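Left gripper won't let go of rubber bands, then arm faults out

Forum > Bimanual setups > Troubleshooting

tirau_bench
Posted Nov 3, 2019
Ok so this is driving me nuts. Two arm table, sorting rubber bands by color, moving a desk lamp and a plant out of the way when needed. Left gripper closes fine. Opens fine with nothing in it. With a band in it, it opens maybe halfway, sits there, then overcurrent fault and the whole left arm goes limp. Limp as in drops. It came down on the table hard enough that I heard it from the next room.

Happened 8 times out of 55 picks. Right arm, zero. Same firmware, same Tenditz controller. Swapped the fingers, no change. Already power cycled so please dont say power cycle.

Table and bench, so you know what its working with:

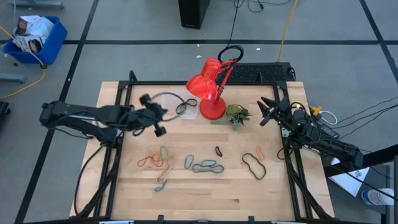
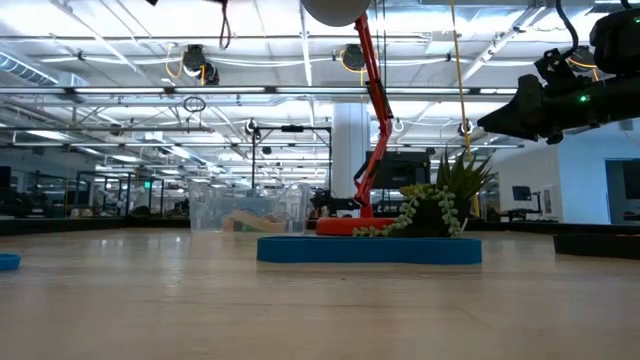 Fault code is 12 on the left, log says "position error, joint 7". Nothing logged before that. Any ideas before I pull the gripper apart again? Took me two hours last time and I lost a screw.

grumblegear
Band wrapped round the finger linkage. Seen it with hair ties. It gets behind the pad, gripper tries to open, band is now a spring. Check behind the pads.

tirau_bench
Checked. Clean. Also the band usually falls off when the arm drops so if it was in the linkage it would still be there, no?

grumblegear
Not if it only catches when it's stretched. Slow it down and watch from the side.

Kirsty Pirihi
Forget the band for a sec. Why does the arm DROP on a gripper fault?? Should hold position. Do you have brakes on that thing or is it just motor torque?

tirau_bench
Just torque. No brakes on this model. Vorkevo sells a kit for the shoulder but not cheap.

Kirsty Pirihi
Then this is the real problem imo. Gripper fault is annoying. Arm falling with somebody's hand under it is a hospital trip. Who's resetting the bands between runs? By hand?

tirau_bench
By hand yeah. With the arms parked

Kirsty Pirihi
Parked and powered, or parked and off?

tirau_bench
...powered

Kirsty Pirihi
Please stop doing that today.

nieto_fan
bit dramatic? these are small arms. I've had one land on my wrist, got a bruise, carried on. you can't kill power every reset or you'll be rehoming all day

Kirsty Pirihi
A bruise from that height. Put a finger between the gripper and a table edge and tell me again. Also you don't need to rehome if you fold them onto a rest first. Takes seconds.

nieto_fan
depends on the rest. mine slides off. but ok, point taken on the edge

grumblegear
Kirsty's right about the drop, but thats a config thing. On the Tenditz there's a fault response setting per joint. Default is "disable group" and the gripper is in the same group as the arm. Put the gripper in its own group, then a gripper fault only kills the gripper.

tirau_bench
Wait really. Where? Manual has one line on groups and its about naming them

grumblegear
Advanced tab, scroll way down, "fault scope". Save AND reboot, it doesnt stick otherwise. Don't test with anything on the table you like.

Czesław Zawadzka
I disagree with grumblegear on the first part, the linkage. Same fault here in August, also code 12, also only one side. It was the gripper cable. Fine with the arm folded, but stretched out toward the middle of the table it pulled on the connector and the encoder lost counts. Then controller thinks the finger is not where it should be and pushes harder. Is it always on the far picks?

tirau_bench
Let me look

tirau_bench
Huh. 7 of the 8 are far picks. One isnt.

Czesław Zawadzka
Give the cable more slack at the elbow, then run it open and closed at full reach with no band. If it faults, cable. If not, I am wrong and you look at the linkage.

grumblegear
He already said it opens fine empty

Czesław Zawadzka
Empty where? At home position I think.

tirau_bench
Yes at home. Never tried it at full reach, fair. Ok, plan is change the fault scope, re-tie the cable, run it empty with everybody standing back. Power off for resets from now on, I've put a sign on the supply.

tirau_bench
Update. Fault scope works, sort of. Forced a gripper fault by holding the fingers with a stick and the arm stayed up. Empty at full reach with the OLD cable tie, faulted on the second try, so cable looks guilty. New tie, no faults yet but I've only run it for a few minutes. Still doesn't explain the one near pick.

grumblegear
near pick was the linkage. I'll die on this hill

Kirsty Pirihi
Leave the sign up either way. And price that brake kit, a setting won't help you if the supply trips.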